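Rechercher dans le carnet
Mot-clé, produit, lot… OK

Carnet d'atelier, juillet, repris vers 16 h

Reprise de l'histoire du garnissage Tultoreo, que j'avais laissée de côté en me disant que ça se réglerait tout seul. Ça ne s'est pas réglé. Gredotier maintient que leur mélange retrouve sa hauteur après lavage « comme au premier jour ». J'aimerais bien savoir qui a mesuré le premier jour.

Leur fiche annonce 800 g par pièce. J'ai pesé celle du haut du carton : 949 g avec la housse. La housse n'explique pas un écart pareil, ou alors elle est en toile de bâche. Je note le chiffre tel quel, balance tarée avant et après, même résultat. Skolley, interrogé par téléphone, répond que la tolérance est « large sur les fibres creuses ». Large comment, pas de réponse. Je ne vois pas à quoi sert une fiche technique si on peut tout ranger dans la tolérance.

Deuxième point, le lavage. La notice dit 60 degrés, essorage doux, séchage tambour « jusqu'à séchage complet ». Formule admirable. Sur une pièce garnie, le dehors est sec bien avant le milieu, et celui qui se fie à la main se trompe à tous les coups. Proposition pour la suite : peser à l'entrée, peser à la sortie, et considérer que c'est sec quand le poids ne bouge plus entre deux passages. C'est fastidieux. C'est aussi la seule méthode à laquelle je crois un peu.

Les balles de séchage, maintenant. Sánchez nous en a mis dans la commande sans qu'on les demande. On lit partout qu'elles empêchent les paquets. Je veux bien, mais je n'ai jamais vu d'essai où l'on faisait la même chose sans les balles, avec la même charge et le même programme. Chez nous non plus d'ailleurs, l'ancien cahier dit « nettement mieux avec » et rien d'autre. Mieux que quoi ? À refaire proprement : 2 passages avec, 2 sans, et la personne qui tâte le résultat ne sait pas lequel est lequel.

À propos de tâter : notre « note de gonflant » ne vaut pas grand-chose. On appuie, on regarde remonter, on met une note. J'ai relu les miennes du printemps et elles montent gentiment au fil de la matinée, quel que soit le produit. Soit les fibres s'améliorent jusqu'à midi, soit c'est moi qui ai faim. Il faudrait une plaque rigide, un poids connu, une règle fixée au mur, et lire la hauteur au bout d'un temps fixe. La plaque existe, elle sert de dessous de bouilloire. La récupérer. 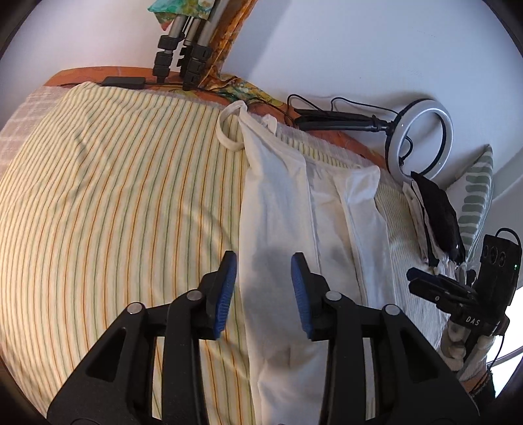
Reste la question du repos avant mesure. Gredotier préconise une nuit à plat. Pourquoi une nuit, et pas une heure ? Je soupçonne que la nuit arrange surtout celui qui veut rentrer chez lui. Faire une courbe, même grossière, sur une seule pièce, et voir si la hauteur bouge encore après les premières heures. Si elle ne bouge plus, on gagne une journée par série.

Autre chose, la phrase sur le carton : « 100 lavages garantis ». Pas un mot sur ce qui est garanti. Que la couture tient ? Que la fibre ne se met pas en boule ? Que l'objet existe encore ? J'ai écrit à Tultoreo pour avoir le protocole, reçu en retour la brochure que j'avais déjà, en plus lourd.

À faire :
– redemander le protocole, par écrit, en citant la phrase du carton
– ouvrir une couture et peser housse et garnissage séparément
– essai balles / sans balles, à l'aveugle
– ne pas commander chez Skolley avant d'avoir tout ça

Joint du hublot de la machine de gauche encore gras au toucher. Essuyé, à surveiller.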